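Katent 3080 Workstation Memory Kit

Part no. KT-3080-16
Status: in stock
Page updated Tuesday, December 7, 2021

The Katent 3080 kit raises the installed memory of a desktop workstation without replacing the board. Each kit contains two matched modules of 16 GB, tested as a pair at the rated speed and packed in one antistatic tray. Mixing modules from different kits is not supported.

Specifications
Capacity: 2 x 16 GB
Type: DDR4, unbuffered, ECC
Voltage: 1.2 V
Heat spreader: none
Operating temperature: 0 to 85 °C (case)
Warranty: 3 years, return to dealer

Fitting
Shut down the workstation, unplug the power cord and hold the power button for five seconds. Remove the side cover. Touch bare metal on the chassis before handling a module. Open the latches on the slot, line up the notch and press down evenly on both ends until the latches close. Fit both modules in slots of the same color unless the board manual gives a different order.

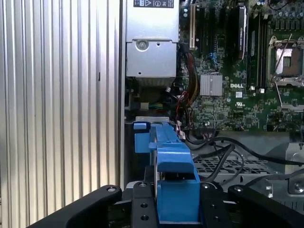
Open workstation chassis with power supply and motherboard.

On first start the system may take up to three minutes to train the new memory. The screen can stay dark during this time. Do not switch off. If the full capacity is not reported, reseat both modules and load the default firmware settings.

Compatibility
A board must accept unbuffered ECC modules. Registered modules cannot be used in the same system. Firmware released before August may list the modules at a lower speed; capacity is not affected.

Ordering
Kits ship in single packs or in cartons of 26. Carton orders are handled by Carretero. Technical questions before purchase: Märta Berge, product support.

Related items
Katent antistatic wrist strap
Katent slot cover set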